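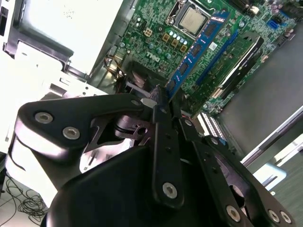 4. Replacing the memory

Read the whole section before you pick up a screwdriver. It takes 15 minutes to do and 7 to read, and the people who skip the reading seem to make up the difference on the phone with us.

Before you start
- Shut the computer down from the menu. Sleep doesn't count.
- Unplug the power cord from the back, then hold the power button in for a few seconds to drain what's left.
- Touch bare metal on the chassis. Do it again whenever you've wandered off for coffee.

CAUTION: Leave the power supply closed. Nothing in this guide happens inside it, and its contents can hurt you long after the cord is out.

4.1 Opening the tower

1. Lay the tower on its side on a flat, steady table, removable panel facing up. A bed is flat only until you lean on it.
2. Take off the side panel and put it where you won't step on it.
3. Find the memory slots. On the Dell board used for this section they are next to the processor, and the empty slot is blue. Other boards have their own ideas about color.
4. Move any cables lying over the slots gently to one side. Don't unplug one to get it out of your way unless you have written down where it goes. You will not remember.
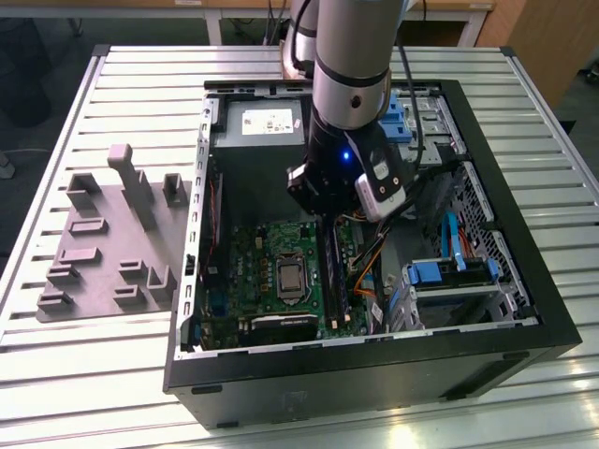
Text of this section: Henok Tefera
Bench Guides Editor, Havlow

4.2 Taking the old module out

1. Press the clips at the ends of the slot outward. Some boards have a clip at one end only, so look before you push on a part that was never meant to move.
2. Lift the module straight up by its edges. Keep your fingers off the gold contacts.
3. Set it down on an antistatic bag. If you plan to keep it as a spare, label it now.

CAUTION: The processor's retention lever is close by and looks as if it wants to be pulled. Leave it alone.

4.3 Putting the new module in

1. Check that the replacement is the type your board takes. Modules of different generations are nearly the same length, a fact we learn again every April when the returns come in.
2. Line up the notch in the module with the key in the slot. It fits one way around. Force will not create a second way.
3. Push down evenly on both ends until the clips close. This takes more pressure than feels polite.
4. If you're fitting a single module, use the slot your board's manual lists first.

Note: A module that sits higher at one end isn't in. Take it out and start again from step 2.

4.4 Closing up

1. Put the cables back where you found them, clear of any fan.
2. Count your screws, refit the panel, and plug in the power cord.
3. Turn the computer on. The first start can be slow while it checks the new memory. If you get beeps and a blank screen, unplug it and reseat the module before you call anyone.

More bench guides
Section 3: Cleaning out the dust
Section 5: Swapping a hard drive
Section 6: Fitting a graphics card
Beep codes and what they're complaining about
Antistatic habits, by Bezawit Wolde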